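About Girard

Girard is a small cider and perry maker. We grow most of our own fruit, press it on the farm and sell it from the barn by the road, at a handful of food and drink fairs, and through shops and restaurants in the area.

Maëlle Lemieux planted the first trees with her brother on land that had been used for hay. There are now 895 trees in the ground: 383 of them are perry pears and the rest are cider apples. The pears are on the upper slope, where the soil is thin and stony. They took a long time to bear, and for several years we bought in pears from Hokau, the orchard on the other side of the valley. We still buy from them in years when our own crop is light, and we say so on the label.

How we make it

Fruit is picked up from the ground by hand and milled within a day or two. Apples and pears are pressed separately. We ferment slowly in an unheated building, so most tanks are not finished until April, and a cold spring can push that back. Nothing is made from concentrate. We do add a small dose of sulfite at bottling, and the sweeter bottles are pasteurized.

The main products are:

Drerkero – a dry still cider, made every year
Bravodix – a sparkling perry, fermented in the bottle, made when there are enough pears
House cider – medium, sold by the jug at the barn only

A full batch of Bravodix is 800 bottles. Restaurants usually reserve part of it ahead of time, so please ask early if you want a case.

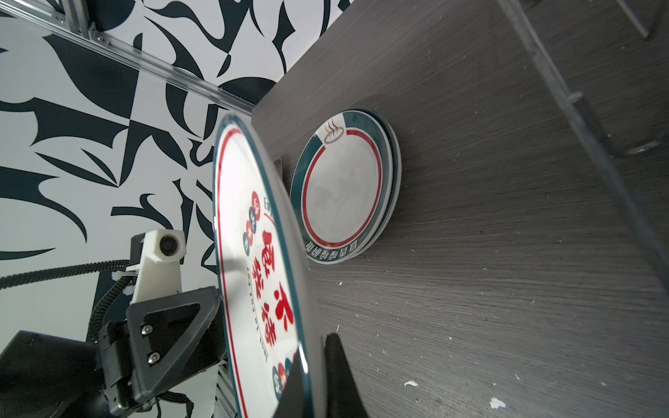
The tasting room is at the back of the barn. It has 2 long tables and a counter, and it is open on Sunday from noon until five. A tasting is four pours with bread, cheese and whatever the kitchen has made that week. Food comes out on plates to share, and we don't mind if they don't match; a white one with a teal and red rim and big red Chinese characters down the middle is as welcome on a table as a plain one. Children and dogs are fine in the yard. Groups larger than ten should call first so we can move the benches.

Fairs and markets

We take a stand at fairs in the fall and again in early summer. Maëlle is usually behind the table herself and is happy to talk about grafting, yeast or the price of bottles. Stock on the stand is limited to what fits in the van, and Drerkero tends to sell out first. If you want a particular bottle, order before the fair and pick it up from us there.

Selling to shops and restaurants

We deliver our own orders and keep one price list for all trade customers. The minimum is one mixed case. Samples can be arranged at the barn during the week – mornings are best, before pressing starts. For trade orders, ask for Maëlle. For anything else, leave a message and one of us will call you back, though replies are slower during harvest.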